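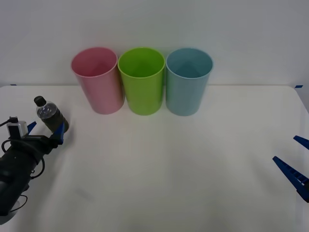
4. Nesting and stacking tapered cups

Reading before class: Hyun, course notes, section 7. The worksheet is due 10th December, to Inger Hedegaard.

4.1 Terms

A tapered cup is wider at the rim than at the base. The difference between the two radii, divided by the height, gives the taper ratio. Cups of the same size and taper will nest; the height each extra cup adds to the stack is called the pitch.

The pink, green and blue cups are the same size and shape, so colour plays no part in the calculation. It is used only to name positions: pink left, green middle, blue right.

4.2 Stack height

For n identical cups of height h and pitch p:

H = h + (n − 1)p

Worked case: h = 80 mm, p = 12 mm, n = 3. H = 80 + 24 = 104 mm. These are the values for the Vomlow problem set. Measure your own cups before using the formula in the lab.

The formula assumes upright cups pushed fully home. A cup that sits at a tilt inside its neighbour raises the total, and the error carries through every cup above it.

4.3 Spacing in a row

For upright cups in a straight row, the smallest centre-to-centre distance is set by the rim diameter. Bases stay apart even when rims touch. With a rim of 65 mm, centres can be no closer than 65 mm. A leaning cup has to be treated separately — its rim centre no longer lies over its base centre. The pink cup leans slightly, rim to the left.

4.4 Exercises

a. Find H for seven cups using the values in 4.2.
b. Derive p from wall thickness and taper, ignoring any ridge or lip.
c. Sketch the side view of a cup tilted to the left and mark both centres.

Corrections to Mebrat Tufa by email.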